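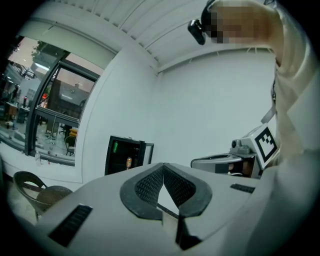
Cream sweater, long sleeves. Most of our speakers would say jumper.

Ultach Household Words

A list of everyday words for things in the home, with notes on who uses them and where. The data covers clothing, food and drink, kitchen things, furniture, cleaning and rubbish. It was put together from postal forms and a short web form, both asking the same questions.

Version: second release
Last changed: Feb 9, 2025
Kept by: Inese Ozoliņš

What is in the folder

words.csv — one row per word, 600 rows
speakers.csv — one row per person who filled in a form
questions.txt — the wording of each question, in the order it was asked
changes.txt — what has been altered between releases

Columns in words.csv

id: a number that stays the same between releases. Rows that have been removed leave a gap.
word: the word as the speaker wrote it, spelling left alone.
standard: the spelling we settled on for searching. Blank if we could not settle on one.
meaning: a short plain gloss.
group: one of 8 groups, such as clothing or drink.
place: Madham, Tveit or Usteo. This is where the speaker grew up, which may differ from where they live now.
said_by: the speaker's number in speakers.csv.
note: anything the speaker added. Names of family members have been taken out.

Files are saved as UTF-8 with commas between fields. Some notes contain commas and line breaks, so please read the file with a proper CSV reader. Opening it by double-clicking in a spreadsheet program can spoil the accented letters.

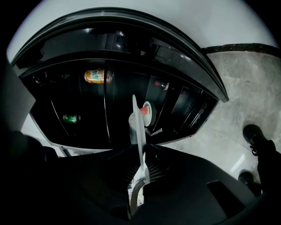 The drink group needs a word of warning. The form asked "What do you call a fizzy drink?" and many people answered with the container, so can, tin and bottle turn up there alongside pop and juice. We have kept those rows and given them the meaning "container". If you only want words for the drink itself, filter them out first.

Clothing has a similar problem on a smaller scale. Jumper, sweater, pullover and jersey all share one gloss, but several speakers said they use two of these for different garments. Their notes say which is which. We did not split the rows, as the notes did not agree with each other.

Known problems

Madham has far more speakers than the other two places. Counts should not be compared between places without allowing for this.
13 rows have no speaker number. The forms came back without the front page.
Ages were given in bands on paper and as a year of birth on the web. Only the bands are in speakers.csv.
The rubbish group was added late, and people who replied early were never asked about it.
A word missing from a place does not mean that it is unused there.

Use

You may copy, change and share the data, including in paid work, as long as you name Ultach Household Words and say which release you used. Please do not try to work out who the speakers are — some of the notes are quite personal even with the names gone.

Corrections are welcome. Send the row id, the column and what you think it should say. Changes are made in one batch each April, and a row under question keeps its old value until then.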